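Notes on the shelf policy, part two

Last month I wrote that our can-stocking policy had stalled at a success rate I didn't want to put in a paper. The change that moved it was small, and Conall Ó Dálaigh gets the credit. He suggested we stop treating all the demonstrations the same and weight each one by how much the hand corrected itself in the last few seconds before the grasp.

We had 1322 demonstrations from July. Most of them are smooth, and the policy learned to be smooth too, right up to the point where it knocked a can sideways. The ones with small fixes near the end are less pretty but they show how to get out of trouble. We kept 300 of those at full weight, turned the rest down, and trained for 4000 steps from the same checkpoint as before.

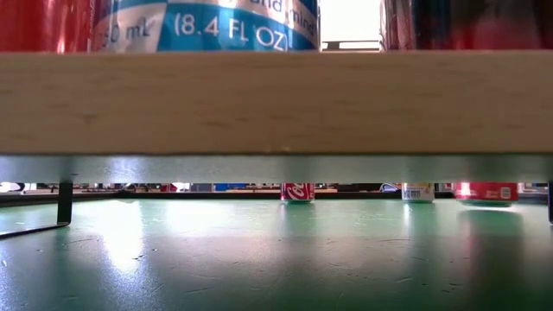 Cans on the shelf and on the table behind it, from the fixed camera.

The shelf makes this harder than a bare table. A can standing up on the board and a can standing behind on the green tabletop look close together from this view, and the old policy would sometimes reach for one at the height of the other. Shiny reflections on the table don't help either.

We ran 148 trials with each version. The old one finished a little over half. The new one finished about three quarters – better, though most of the gain is on the shelf cans. For cans behind the shelf it barely changed.

Bríd Sheehan thinks that part is a depth problem and that no amount of weighting will fix it. She may be right. Next I'm going to rerun the same split with the Somano encoder and leave everything else alone. If the numbers for the back cans still don't move, I'll look at adding a second view.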